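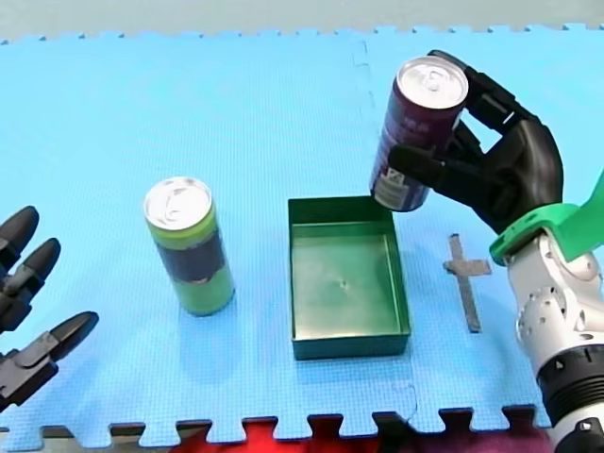

1/ House rules for two-hand bench work, v2

Prasetyo Saragih asked me to write ours down after the Kendergate meetup. So, thread. Small lab, small rules, steal what you like.

2/ One hand moves over the tray at a time. The other one parks, fingers open, off to its own side. Most of our bumps came from both hands heading for the same spot, both of them "just finishing up".

3/ Cans, tray, mat. Boring props on purpose. If a grip goes bad I want to be picking up a drink can, not buying a new sensor. Keep the tray shallow too, tall walls eat knuckles.

4/ Release rule: base touching the tray floor first, THEN open the fingers. No dropping the last bit. Barış Çınar wants this one in bold and he's right, we were lazy about it all of March.

5/ Lift straight up before you go sideways. Pause at the top. If the can is slipping you'll see it there. Tilt is fine in the air, has to be gone before you set down.

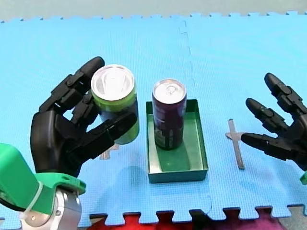
Purple can in the tray, green one held up to the left. Right hand open and waiting, see rule in post 2.

6/ Foam tiles: check the seam before you start. A lifted edge will throw off your heights and you'll spend the afternoon blaming the planner. Ask me how I know

7/ Cable ties on the brackets. Look at them every session, snip the tails. Any wiggle at the wrist = stop and fix, don't "finish the set first".

8/ Logging. Every failed grip gets a line, even the embarassing ones. We're at 1000 logged tries on the Droltska sheet and the fails are the only part anyone reads.

9/ E-stop within reach of whoever is watching, and whoever is watching isn't on their phone. Swap watchers after 6 sets. We tried longer, people drift.

10/ Not a real standard, obviously. Do your own risk assessment, your arms arent my arms. Quaye folks use stricter speed limits than we do and I think we'll end up copying them.

11/ Still arguing over whether the parked hand should be powered down or just held. Barış says held. If you've got a written rule for this pls send it, reading replies till 5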